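Print this page | E-mail this page

Progress report to the Dirent Fund: the Fetmont repair and lending library

Dear friends at Dirent,

It hardly seems possible that we are already writing to you with the second report of the grant, but the leaves are down and the heating is on, so it must be true. Thank you again for your patience over the summer, when we asked to move the reporting date back by a month. The extra time let us finish the shelving and get the catalog into a state we weren't embarrassed to show people.

You will remember that when we applied, the library was a pair of locked cupboards in the back hall of the Sundaram Center and a notebook with a pen on a string. Members could borrow tools for two hours on one evening a week, if whoever had the key was well. We now open on three evenings and one morning, and the loans desk has a proper counter with a flap, which the smaller children treat as a drawbridge. Membership stands at 719 households. Our target for the end of the year was 850, and we will come back to that below.

Lending

The sewing machines are still the most borrowed thing we own, followed by the carpet cleaner and the long ladder. We bought the second carpet cleaner out of your first payment and it has hardly spent a night at home. The pasta maker, on the other hand, which we argued for at some length in our application, has gone out twice. We still believe in it.

Late returns have been a nuisance, mostly in the spring when everybody wants the hedge trimmer for the same dry weekend. We tried fines for a few weeks and didn't like how it felt at the desk, so we have gone back to a phone call, and that seems to work about as well. We would like to try a booking calendar for the garden tools next year and will let you know how it goes.

Repair evenings

These have grown faster than we planned for. Lamps, toasters and zippers make up most of what comes in, and a good many people stay on after their own item is finished to watch somebody else's. We had set aside money for 40 evenings over the two years and are likely to use them up by early summer. The Curimitz branch has asked to host a few of its own, and we would dearly like to say yes – they have a ground-floor room with good light and a kitchen next to it, and parking too.

Spare parts have cost more than we expected. We put $400 in the budget for fuses, thread, belts, glue and the like, and it was gone before the end of August. We covered the rest from the donation jar, but that isn't something we can lean on every time.

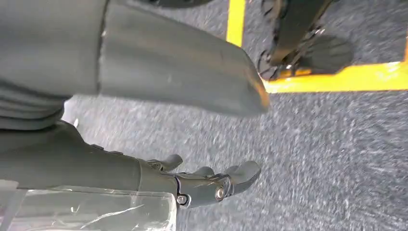 Membership is the one place where we are behind. Most of our new households still come from the streets close to the center, and we have made less headway in the apartment buildings across the river than we hoped. The flyers we left in the lobbies were taken down in a week or so. A table at the school fair did a great deal better, and we came home with a full sign-up sheet and a bag of broken headphones. We plan to be at the winter fair in December and again in the spring, and we have asked the bus company whether we might put a card up at the Fetmont stop.

What we would like to ask

With your agreement, we would move what is left in the printing line over to spare parts, as we clearly have more use for belts than for flyers. We would also like to talk about Curimitz whenever it suits you. It wouldn't need new money this year, only a little freedom in where the evenings are held. And do please come and visit, any evening after six. There is always tea, and if you have a lamp that flickers, bring it along.

With warm thanks,
The Fetmont lending library team

Filed under: Grant reports, Community, Sharing and repair

Related items
Opening hours over the winter holidays
What we can and can't fix
Our first report to the Dirent Fund
Tools we would love to be given
Curimitz branch: notes from the open evening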